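Relatório de projeto – Organização dos utensílios compridos numa cozinha partilhada

1. Ponto de partida

O trabalho nasceu de um problema pequeno da residência Daristhorpe. Os pauzinhos de madeira andavam espalhados por duas gavetas, misturados com talheres, elásticos e tampas. Quem cozinhava à noite tirava um punhado, usava dois e deixava os outros na bancada. O nosso grupo ficou encarregado de escolher um sítio único para eles e de verificar se o sítio era respeitado.

As condições eram poucas: não comprar móveis, não furar paredes e não ocupar a bancada ao lado do fogão, onde ficam as frigideiras. Restava a mesa.

2. Recipientes considerados

Partimos de três recipientes. O primeiro era uma caixa baixa da Flatex, com tampa, que obrigava a deitar os pauzinhos e ficava sempre meio aberta. O segundo, um frasco de vidro alto da Brunner, era estreito e tombava quando estava cheio de um só lado. O terceiro era um cesto de plástico azul-esverdeado, alto, com flores recortadas a toda a volta, que já existia na cozinha e não tinha uso certo.

Escolhemos o cesto. A boca é larga, o que permite pôr e tirar sem apontar, e os recortes deixam passar o ar. A base é mais estreita do que a boca, ponto que discutimos bastante por causa da estabilidade.
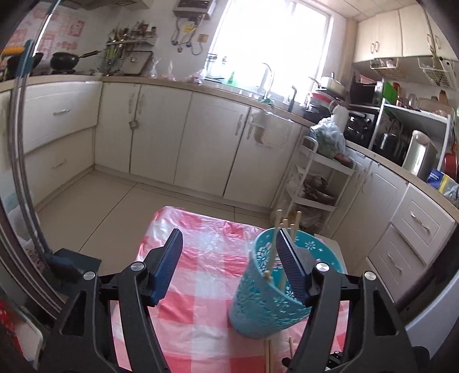
Cyrill Aigner discordou da escolha na primeira apresentação: um cesto tão largo faz com que os pauzinhos caiam para todos os lados, e quem quer um par acaba por remexer em tudo. Sugeriu dividir o interior com um cartão dobrado. A observação é justa e voltamos a ela no ponto 5.

3. Procedimento

A arrumação foi dividida em passos curtos, para que qualquer pessoa a pudesse repetir:

Esvaziar o cesto sobre a mesa.
Juntar os pauzinhos com as pontas viradas para o mesmo lado.
Pôr de parte os rachados e os que não têm par.
Devolver os restantes ao cesto, poucos de cada vez.

O segundo passo é o que demora mais. A toalha da mesa, de plástico aos quadrados vermelhos, cor-de-rosa e brancos, faz pregas, e nas pregas os pauzinhos viram-se. Experimentámos esticá-la antes de começar e ajudou um pouco.
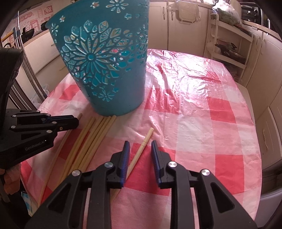 Quanto aos pares, a regra inicial era comparar só o comprimento. Não chegou. Há pauzinhos do mesmo tamanho com pontas diferentes, e alguns têm anéis finos gravados perto da extremidade – esses só combinam entre si. Passámos a comparar primeiro a extremidade e depois o comprimento, e as trocas diminuíram.

4. Resultados

Os tempos foram registados numa folha presa na porta da despensa. No primeiro ensaio a tarefa completa levou cerca de 70 segundos. Nos seguintes ficou abaixo disso, com uma exceção numa terça-feira em que duas pessoas arrumaram ao mesmo tempo e se atrapalharam. O total cronometrado em todos os ensaios foi de 678 segundos.

A posição do cesto também contou. Encostado à beira da mesa, era empurrado por quem passava. Mais para dentro, ficava espaço livre à frente para alinhar os pauzinhos antes de os guardar, e foi essa a posição que adotámos.

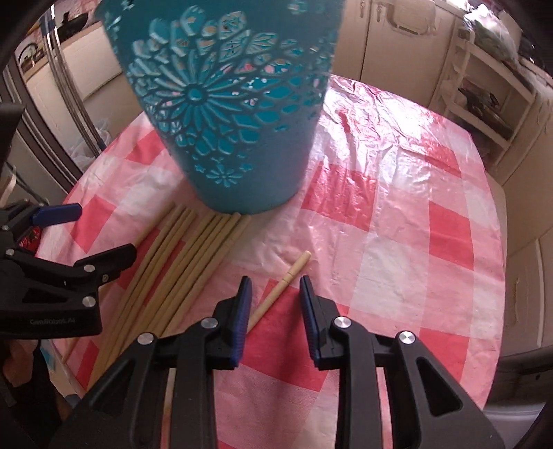 Os pauzinhos sem par foram para um saco à parte. A ideia é usá-los para mexer arroz ou segurar plantas, mas por enquanto o saco continua na despensa.

5. Limitações e trabalho seguinte

Só estudámos uma cozinha e um tipo de utensílio. As espátulas e as colheres de pau ficaram de fora, embora também caibam no cesto – e algumas já lá tenham ido parar sem nos perguntarem.

A divisória de cartão foi cortada mas ainda não foi testada. A base do cesto é arredondada e o cartão terá de ser ajustado. Se não resultar, a alternativa é atar os pares com um elástico largo da Tanberg, solução mais lenta para quem arruma. A folha de registo fica na porta até ao fim de janeiro.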